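Managing a Shared Scanner Fleet: An Interview with the Kirby Records Office
1 August 2020

The records office at Kirby replaced its document scanners last year, after a long period of relying on machines leased by individual departments. The head of the office agreed to answer questions on how the purchase was handled and how the equipment has performed.

The office holds the paper files of 31 departments. Under the former arrangement, each chose its own scanner and its own software. "We received files in every size and resolution," the head of the office said. "Staff spent a good part of the morning renaming them."

Two models were tested before an order was placed. The first, from Gestcombe, was faster on clean letter-size sheets. The second, the Rostero, was slower in color but pulled in fewer double sheets when given old carbon copies. The office chose the Rostero and ordered 8 units.

Asked whether the rated speed had been met, the head of the office was cautious. "The rating assumes black and white, one side, at a low resolution. Our standard is color, both sides. We planned on half the rated figure and have been close to it."

The feed rollers have been the main expense. The office now records the page count on each unit at the end of every month and orders rollers in advance. One unit, placed in the mail room, handled more than 700 pages a day in October and needed a new set well ahead of the others.

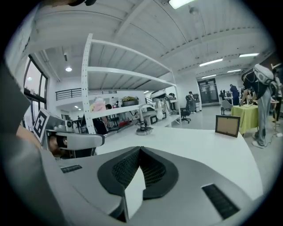 Software took longer to settle than hardware. The driver supplied with the units would not save profiles for more than one user, and the office waited several weeks for an update. Scans are now sent to a shared folder named Org, where they are sorted by department code. A backlog of 1,030 boxes is being worked through in the order received.

The head of the office was asked what might have been done differently. "I would have asked for the service terms in writing before the trial. We assumed that on-site repair was included for the second year. It was quoted separately, and the cost had to come out of the supplies budget."

A request for two flatbed units, intended for bound volumes and oversize maps, has been submitted for the next budget year. Departments that still hold leased scanners have been asked to return them when the present terms expire.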